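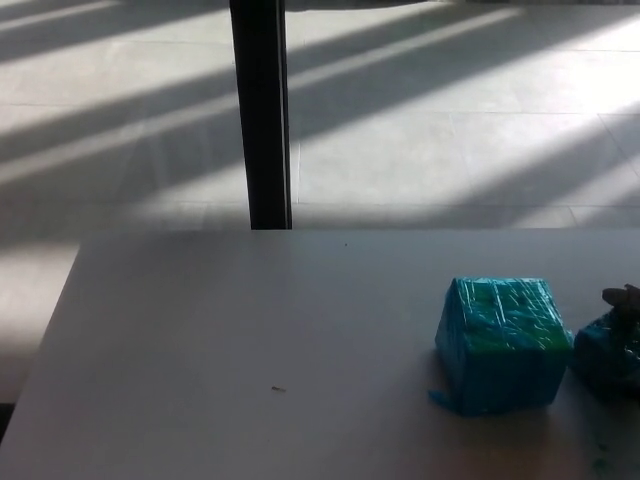
Tape-wrapped blocks on a white table: how do you keep the corners flat?

Home > Forum > Craft and Workroom > Wrapping and Covering

March 2021, posted by isolgate_marta

Hello all. I wrap blocks in shiny tape for a children's play corner in Drurncombe. The cube is turquoise blue, and I am quite satisfied with the color, but two things bother me. The first is the loose flap at the bottom left, which lies flat on the table like a small pointed tongue. The second is the green that is showing near the top corner. I need 11 blocks in total, so I would like to have a good method before I continue. Should I cut the flap or press it under?

---

pellworth
Cut it. If you fold it under, the block will rock. I use a sharp knife and cut along the bottom edge, then rub the end down with the back of a spoon.

---

tapeandtwine
I don't agree with cutting. A cut end on the bottom edge is exactly where small fingers start to pull. Fold it under and put one more strip across the whole bottom, so the end is covered. It rocks only if you have folded a thick piece.

---

pellworth
Children will find an end anywhere you put it. But fine, a strip over the bottom does no harm.

---

isolgate_marta
Thank you both. I think I will fold this one and cut the next one, and compare. What about the green? I don't mind it so much, but my sister says it looks like a mistake.

---

kiln_and_kettle
I like the green! It is a nice little band and it makes the block less heavy to look at. If all of them had a bit of green near the top it would be a set. Please don't cover it.

---

tapeandtwine
If you want it covered, one layer will not be enough with a shiny tape. Put two, and pull the strip only a little. The wrinkles come when you pull hard and then let go at the corner. Your strips go mostly sideways over the front, so I would finish with one going up and over.

---

isolgate_marta
Yes, I pull too hard, I know it. The wrinkles also catch the light from the window side, so on a white table you see every one of them. For the rounder one at the right it is even more difficult, the tape does not want to follow the curve.

---

pellworth
For round shapes use narrow strips. Split the tape lengthwise before you start. It takes a whole evening, but the surface is much calmer.

---

drurn_holly
Why tape at all? Fabric with glue is softer and you can do a block in one go. I did ours with Kaufmann cotton and they still look good after 4 years.

---

isolgate_marta
I considered fabric, but the blocks must be wiped with a wet cloth every day. With cotton I would have to wash it, and glue does not like that.

---

drurn_holly
Fair point about the wiping. I still think tape looks lumpy, sorry. It is a matter of taste.

---

kiln_and_kettle
Lumpy is good for a play corner. Let us know which flap won.

---

Related threads
Covering old drawers with Jiturden paper
Which glue for felt on cardboard?
Storing half-used tape rolls
My play corner in May, with a list of materials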